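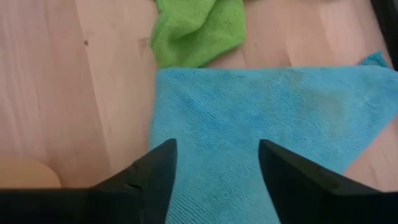 Penel Cleaning Cloths, Blue and Green
Institutional supply range, Zatis Facility Supply

Product overview

The Penel cleaning cloth is a reusable microfiber cloth for the daily care of tables, desks, counters, door fittings and washroom surfaces. It is supplied to schools, clinics, public offices and residential homes under the Zatis general supply agreement. The cloth may be used dry for dusting or damp for wiping, with or without a cleaning product.

Blue and green are the standing stock colors. Both are made to the same specification and carry the same price. The larger size is recommended for tabletops and long counters, and the smaller size for fittings, shelves and work in confined spaces. Either color may be ordered in either size.

Color assignment

Zatis recommends that each institution assign one color to one type of area and keep to that assignment in all buildings. The assignment used in our own training material is as follows.

Blue: desks, tables, window sills, shelving and other general furniture
Green: kitchens, serving counters and dining areas

Institutions that already follow a different color plan should retain it. The plan should be posted where cloths are stored and where they are collected for washing. Cloths of different colors may be washed together once they have been in use for some weeks. New cloths should be washed separately by color on the first two occasions, as a small amount of dye may be released.

Directions for use

Fold the cloth in half and then in half again before starting work. Wipe with one face at a time and turn to a clean face when the first is soiled. A cloth that has been used on all faces should be placed in the collection bag and replaced.

For dusting, use the cloth dry. For fingerprints, light grease and dried spills, dampen the cloth with clean water and wring it out well. Wooden surfaces should be wiped with a cloth that is barely damp, following the direction of the grain, and dried afterward with a second cloth. Do not leave a damp cloth lying on untreated or oiled wood.

The Penel cloth should not be used on hot cooking surfaces, on freshly waxed furniture or with solvents. Loose grit should be removed with a brush beforehand, as particles held in the pile can scratch polished finishes.

Washing and drying

Wash with a mild liquid detergent. Fabric softener must not be used; it coats the fibers and reduces their ability to take up water. Chlorine bleach is likewise excluded. Cotton towels and mop heads should be kept out of the same load, as lint will transfer to the microfiber.

Cloths may be line dried or tumble dried on a low setting. They should be fully dry before being folded and put away. Ironing is not required and will damage the pile.

Stains that remain after washing do not in themselves make a cloth unfit for use. Tan or brown marks from coffee, wood polish and similar substances often stay visible on the lighter colors. A cloth should be withdrawn when the pile has become hard, when the hem has opened, or when the fabric leaves streaks after being washed according to these directions. Withdrawn cloths may be kept for outdoor furniture and workshop use, provided that they are stored apart.

Hem and label

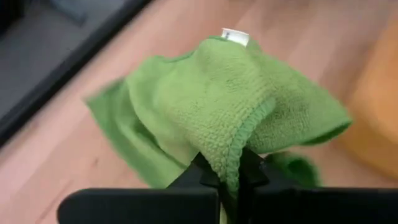

Bernd Hollmann writes that the label should be left in place during the first weeks of use, as he had cut the labels off a full delivery and was then unable to tell the new cloths from an older batch. He adds that small scissors are needed if the label is to be removed at all, and that pulling at it opened the hem on two of his cloths.

Zatis supports this recommendation. Where a label is removed, it should be trimmed close to the edge without cutting into the stitching. On glass and polished surfaces, the cloth should be folded so that the label lies inside.

Ordering information

Item 283: Penel cloth, blue
Item 507: Penel cloth, green

Please state the size required with each item number. Cloths are packed by color, and mixed packs are not available. Orders of more than 1000 cloths are delivered in separate consignments, and the delivery address for each should be given at the time of ordering. Institutions in the Kobori and Rumura delivery areas are served on the regular route and do not pay a freight charge.

Samples of both colors can be requested in writing by the purchasing office of any member institution. Samples are not returned.

Returns and complaints

Unopened packs may be returned within the period stated on the delivery note. Opened packs are accepted only in the case of a manufacturing fault such as an incomplete hem or a wrong color. The complaint should name the item number and should be accompanied by one of the cloths concerned. Shrinkage or hardening caused by washing with softener or at high dryer settings is not treated as a fault.

The washing directions were revised in May and replace all earlier versions, including the printed card enclosed with older deliveries.

Product contact: Nele Görtz, Textile Supplies
Page last reviewed: 6/10/20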